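**Ticket 200 – Manninen booking calendar shows guests on the wrong night**
Opened by: Bushra Minhas
Assigned to: Stojan Yordanov
Status: fixed, watching

**Bushra, 20/10/2022**
Guests who book through the Nulteo page land one night early in our calendar. It hit 3 bookings this morning, all for the upstairs apartment. Bookings I type in by hand are fine! The linen list pulls from the same calendar, so towels are going out on the wrong night too.

**Stojan**
Great report, thank you! I made a test booking and got the same thing on the first try – love it when that happens. The feed sends times in UTC and our import drops the hours. Could you check the time zone under Settings > Property?

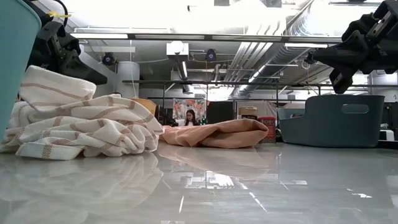 **Bushra**
It says "not set". I'm sure we filled it in back in April.

**Stojan**
That's our culprit! The April update cleared the field for older accounts. Please:

1. Pick your time zone and save.
2. Run `resync --days 60`.
3. Reload the linen list.

**Bushra**
Done, and all 19 upcoming bookings sit on the right night. So happy! Raili is reprinting the list now.

**Stojan**
Wonderful! Leaving this open until the next sync – Kauko is adding a warning for empty time zones.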